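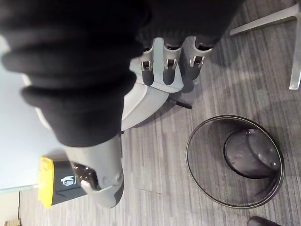 Stallov Litter Kit, evaluation data card

Version 4, October 2020

Summary

This package holds the recordings and notes from a review of the Stallov Litter Kit, an add-on for robot arms that pick small items off office floors and drop them in a wastebasket. The kit was reviewed as sold. Nothing was tuned beyond what the printed setup guide asks for.

What is in the kit

- four-finger gripper (three fingers in a row and one thumb)
- black fabric sleeve for the arm, ribbed
- wrist camera with mount
- cable set
- Avidthorpe control software, one seat

The kit does not include an arm, a base or a basket. The Cleltiswood office supplied those.

What is in this package

- clips/ : 57 recordings from the wrist camera, one attempt per recording
- joints/ : arm and finger positions for each clip, same file name
- labels.csv : one row per clip
- notes.txt : setup notes, typed up from paper
- LICENSE

Fields in labels.csv

clip: file name without extension
item: what was to be picked up (rod, cup, paper, wrapper)
target: which container the item was meant to go in
result: dropped_in, missed, no_grasp, stopped
operator_stop: yes or no
comment: free text, often blank

Setup

All clips were recorded in one office with striped grey carpet. The wrist camera looks down past the fingers, so the sleeve takes up a good part of the upper view in many clips. Chair legs, table edges and people's shoes may appear. They were left in place on purpose, as the kit is sold for rooms in use.

Two kinds of container were used: an open round wire-mesh wastebasket and a small black bin with a yellow rim. The clips with the small bin are harder. Its opening leaves less room for the thumb.

Each attempt was started by an operator, who pressed stop if the gripper came too close to furniture. Speed was left at the Avidthorpe default. The maximum time per attempt was 20 seconds.

Findings

Paper and cups gave little trouble. Thin items were the weak point. A rod lying flat on carpet has to be pinched between the thumb and at least one finger, and the thumb often came down beside it. Of the clips in this package, 17 end in no_grasp, most of them with rods.

The sleeve keeps cables out of the way but tends to bunch at the wrist. Pull it up before each session and check that no fold hangs over the lens.

The software is easy to install. Its log files are not easy to read. We used the Abreu converter to make the files in joints/.

Known problems

- Some clips start before the arm has reached its first position. Skip the opening second if this matters.
- The item label "wrapper" covers both foil and plastic.
- Light changes between clips. Blinds were not controlled.
- There is no depth data. The camera in the kit does not record it.
- Joint files from May use the old finger order (thumb first). Later files put the thumb last.

Intended use

Checking the kit before buying, comparing grippers on floor-level items, and testing software that finds containers in a downward view. The set is too small to train a picking system by itself. It should not be used to judge safety around people.

Not covered

Wet items, glass, hard floors, battery use, and wear over time. The seller quotes a service life of over 4 years for the finger joints. We did not test that.

Changes

4: container names made consistent in labels.csv
3: joint files added
2: duplicate clips removed
1: first release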